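Bon, je me lance dans un fil sur ma lubie du moment : apprendre l'alphabet gallois et ses 29 lettres quand on est francophone. Spoiler : c'est bien plus logique que notre orthographe à nous 🧵

1/ Tout est parti d'un roman, Dorkholm, où une héroïne s'appelle Lleucu. Je l'ai lu en entier en prononçant « leucu » dans ma tête. Puis j'ai rencontré Lleucu Yorath, une vraie, en chair et en os, et elle a eu la gentillesse de rire.

2/ Le « ll » est UNE lettre. Pas deux l, une lettre à part entière, avec sa place dans le dictionnaire ! On met la langue comme pour un l et on souffle par les côtés. J'ai mis 15 jours à y arriver, surtout sous la douche.

3/ Pareil pour ch, dd, ff, ng, ph, rh et th. Du coup, aux mots croisés gallois, « ll » tient dans une seule case. J'adore, je veux des grilles comme ça partout.

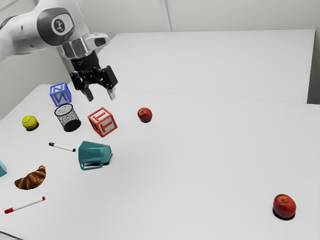
4/ Et ça change le classement ! Le « ng » se range juste après le g, donc avant le h. La première fois que j'ai cherché un mot en ng, je suis allée tout droit à la fin du n et j'ai cru que mon dictionnaire avait un défaut d'impression.

5/ Le w est une voyelle. « Cwm », la vallée, se dit à peu près « coum ». Une fois qu'on le sait, les mots qui faisaient peur deviennent lisibles d'un coup, c'est un bonheur.

6/ Le f se dit v, et c'est ff qui fait notre f. Le dd, c'est le th de « this » en anglais. Le y, lui, a deux sons selon sa place dans le mot, et là je me trompe encore une fois sur deux (courage à nous).

7/ Côté méthode : des fiches en carton, une lettre par fiche, un mot que j'aime au dos. Tùng Tạ, qui apprend avec moi, préfère tout chanter. Ses voisins connaissent désormais l'alphabet aussi.
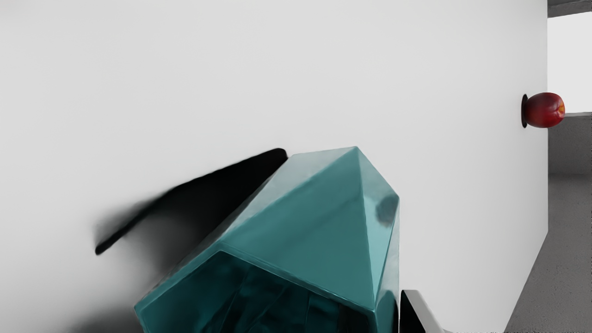 Pause couleur : un beau bleu-vert tout en facettes.

8/ D'ailleurs, pour les couleurs : « glas » veut dire bleu, mais l'herbe verte des champs, c'est « glaswellt ». Le breton a son « glas » aussi, avec le même flou entre bleu et vert. Les cousins celtiques, quoi !

9/ Objectif pour novembre : lire un album jeunesse à voix haute sans m'arrêter. J'en suis à la page 31 et je bute toujours sur « llwynog », le renard. Si vous avez des chansons ou des comptines à me conseiller, je prends tout !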